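Trerbridge Kitchen Words
README, last touched Thu 27 July

Hi! I've been collecting the words people use for things in their kitchens, and this folder is where it all ended up. There are 1,436 entries so far, each one a word or phrase somebody gave me for an ordinary thing: the end slice of a loaf, the drawer with the string and dead batteries in it, the last inch of tea you leave behind. My favorite is still "the heel's cousin" for the second slice in.

What's in the folder

entries.csv is the main file, one row per word. The columns are word, meaning, town, decade (when the person first heard it) and notes. I never settled on a rule for capital letters, sorry, so lowercase everything before you sort.

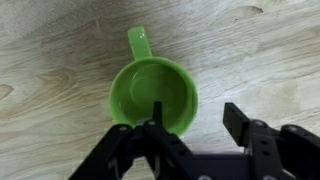
sayings.txt holds the longer stuff that wouldn't fit in a row, mostly things grandmothers yelled. Ifigeneia Xenos typed up the Greek ones and did the translations too, and where she wasn't sure she put a question mark in front. Please leave those in!

old/ is version 1, which had 700 entries and a nasty habit of turning accents into mush. Don't use it unless you're checking something I broke.

Where the words came from

Mostly from the Grarkico mailing list, plus a long string of phone calls I made in the evenings. I asked everyone the same 40 questions (they're in questions.txt) and then let them wander off topic, which is where the good ones came from.
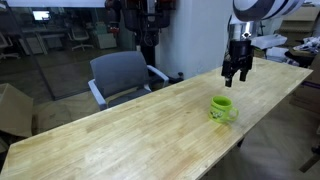 Known problems

The town column is a mess for anyone who moved as a kid. Lefteris Karamanlidis wants to split it into 2 columns and he's probably right, but I haven't had the energy. Also, "press" shows up as both a cupboard and a garlic thing, so check the meaning column.

Using it

Go ahead, for anything you like. If you print a saying, keep the town name next to it. Fixes and new words can go in additions.txt, and I read through that every couple of weeks.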